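I bought the Sakville soda maker in November, after a long winter's worth of arguing with myself about counter space, and I've now used it nearly every day for six months. That seems like long enough to say something useful about it. I'm a person who used to haul home two big bottles of seltzer on every grocery trip, plus whatever cola was on sale for my husband, and my shoulder was starting to complain.

The Sakville isn't the cheapest one out there (the little Jisura is, and I'll get to that), and it isn't the handsomest either. What sold me was the bottle fitting. You don't have to screw anything in. You tilt the bottle, push it back, and it clicks into place, which my hands appreciate very much on a cold morning.

Now, about the taste. Plain water comes out lovely, with small tight bubbles that last through a whole lunch. Cola is another story. I tried the syrup that came in the box, and then the Polák one a neighbor swears by, and neither of them will fool anybody who grew up on the kind from the store.

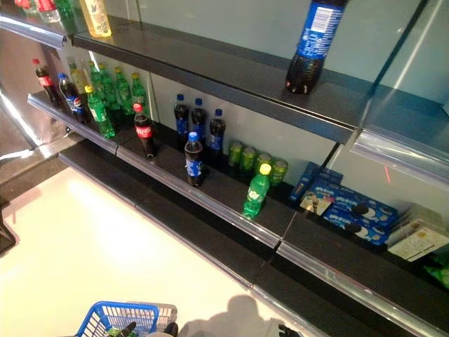 Dagmar Hudec wrote to me after I put the first half of this up, and she doesn't agree at all. She says the Polák cola is perfectly good if you use half again as much syrup as the label says, chill the water overnight and stir it with a long spoon instead of shaking. I did it her way last week and I'll admit it was better! Still a bit thin at the end, to my mind, but I drank the whole glass and went back for another.

The ginger syrup, on the other hand, I would buy by the bucket. A capful in very cold water with a squeeze of lime, and you have something you'd happily pay for in a restaurant. The grapefruit is nice too, though it does foam up, so pour slowly and keep a towel nearby. 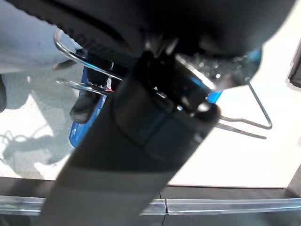 ## Cleaning and upkeep

The drip tray lifts out and goes in the sink. The nozzle only wants a wipe with a damp cloth, and the manual is quite firm that you never put syrup in before you add the bubbles. I did it once, and I was wiping sticky lemonade off the underside of the cabinets for two days. The bottles have to be washed by hand in lukewarm water, and the narrow neck means you'll want a proper bottle brush. Mine is from Zoseo and the bristles have held up well. 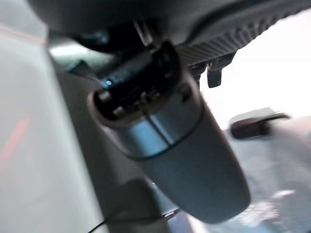 Gas is the other running cost. I get 40 bottles or so of medium fizz out of a cylinder, fewer when my sister visits, as she likes it strong enough to make her eyes water. The hardware store swaps the empties, and I keep a spare under the stairs.

As for the Jisura, my friend Tatiana Kubíček let me borrow hers for a weekend. It's light and it tucks away in a drawer, but the bubbles went flat before supper and the button was stiff. For a camper or a dorm room I'd say go ahead. For a kitchen where people are pouring all day long, spend the extra on the Sakville, and get the second bottle while you're at it so there's always one in the fridge.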